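4.2 Storage of returned cards

The claim most often made for reusable key cards is that they cut waste, and we have no quarrel with the arithmetic. Our doubt concerns what happens at the desk. A card can only be used again if somebody can find it, and the sites we visited kept their returned cards in whatever was at hand. Groen used envelopes. Medance had a drawer with dividers, bought for the purpose, and staff there put the cards on top of it. The open tray, standing on the work surface with the cards on edge, was the form favored by the supplier's handbook (Figure 3), and we expected it to do worst.

It did not do worst, but the case for it is thinner than the handbook suggests. Filing on edge saves space and lets a clerk flick through a row with one finger. It does nothing to show which cards have been wiped. A white card with a magnetic stripe looks the same before and after, and a card turned the other way round shows no stripe at all. Once the row is tight, pulling one card tends to lift its neighbors, and they rarely go back in the same place.
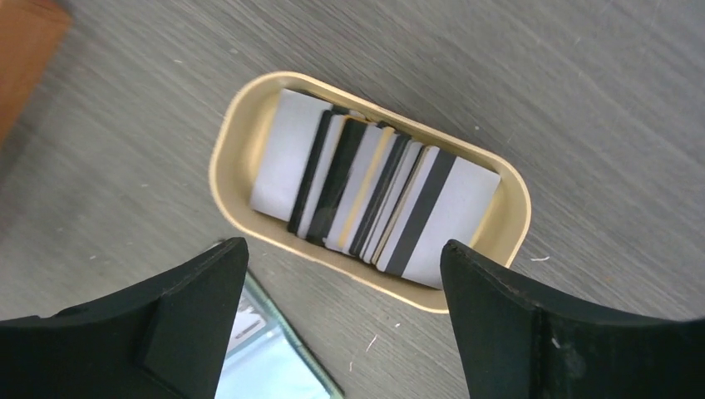
Figure 3. Cards filed on edge in an oval tray.

Su-bin Heo objected, on reading a draft of this section, that order within the tray hardly matters if every card is wiped on return, and that we were asking a container to do the job of a procedure. We accept the second half of this. The first half assumes that wiping takes place on return, and at two of the 4 sites it was put off until the evening, when cards from both groups were already mixed.

Of 200 cards drawn from trays at the close of the evening shift, 89 still carried an old record. We would not build much on that figure. The draw was made in October, a slow month at Tuvum, and one clerk may account for a good share of it. Still, it is hard to square with the handbook's statement that a card in the tray is a card ready for use – a statement for which no source is given.

A second tray for unwiped cards would be the cheap remedy. We did not test it.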